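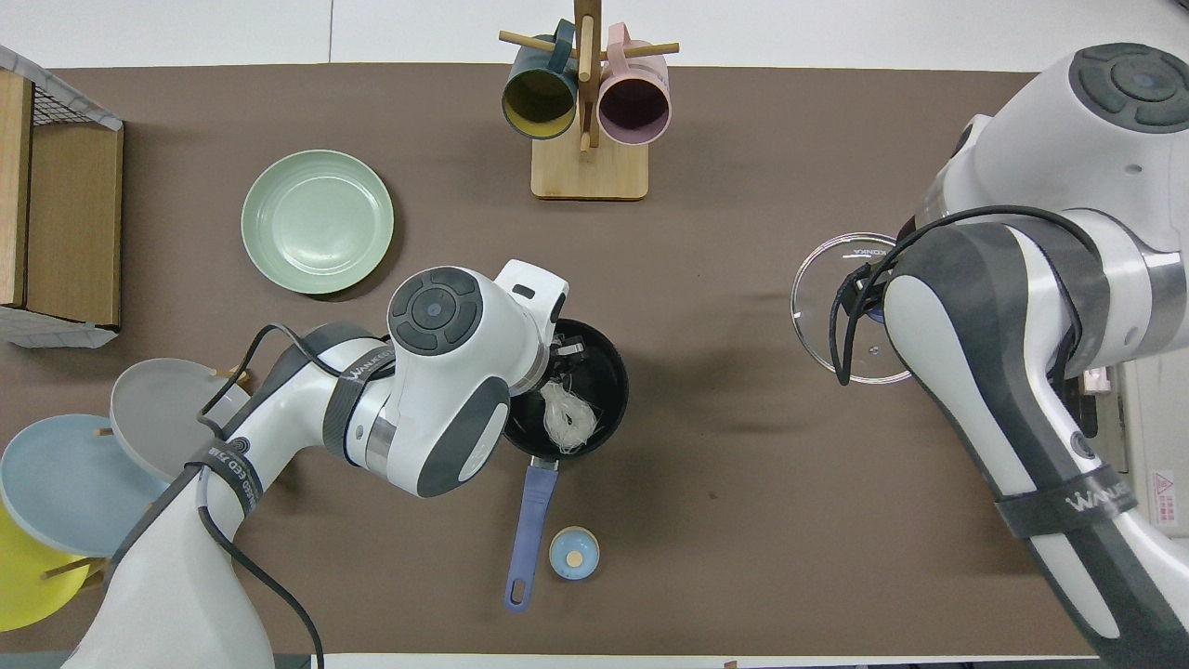 left arm on the pan, right arm on the lid. noodle day

661 demos in on the cooking task, all teleop. my wrists know it

biggest thing so far: slow down before the grasp. if I rush the approach the policy learns to rush it too, and then it bonks the rim

lid is the hard one. clear glass, depth goes to mush. Fagerlund says try 3 tries per pose then move the mug tree, so thats what Im doing

tossed 40 demos this morning bc I was hesitating mid reach. hurts but ok

Prendinley folks asked if we replay by hand guiding too. yes, 3 sets, way smoother but slowwww to colect

more tmrw, need food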